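How Do You Teach a Robot to Pick Up a Spoon?

Hi, I'm Wendelin Eberhard, and I get to teach robots for a living! When I tell kids that, they usually think I stand at a chalkboard and give the robot homework. I wish! What I really do is pick things up. Over and over and over.

Think about how you learned to tie your shoes. Somebody probably showed you. They made the loops slowly, you watched, and then you had a try (and got a knot, and had another try). A lot of robots learn in a way that's a little bit like that. We call it learning from demonstration, and a demonstration is just a fancy word for showing.

There are two ways I like to show. The first is remote control. I sit in a chair and move a set of handles, and a robot arm across the room copies me. Our arm is called Sultana. It's pretty fun, but it's slow, and the first time I tried it I knocked over a cup of pencils.

The second way is by hand. I hold a gripper, a tool with two chunky fingers that can squeeze together, and I do the job myself. A camera on the gripper records what's between the fingers and what's around them, so the robot gets to study the job from the hand's point of view.
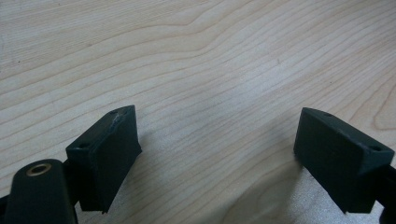
Why can't you just show the robot once?

Once is too little for it to learn from. If the spoon is always in the same spot, the robot may only learn to reach for that spot. So the person showing it moves the spoon, turns it around, changes the table and does it all again.

For the spoon job in January I did 587 demonstrations. My thumb was so tired! On my best day I got through 100 before lunch, and then I went and ate a sandwich with my other hand.

All those recordings go into a computer program we named Skirnby. It looks for patterns: when the spoon looks like this, the hand moves like that. Then Sultana gets a turn. On its first test it got the spoon 13 times out of 61, and I still cheered, and then I went back and recorded more.

Want to try it at home? Put a sock over your hand so you only have two "fingers," and pick up a spoon, a coin and a grape. Which one was the hardest? I had the most trouble with the coin.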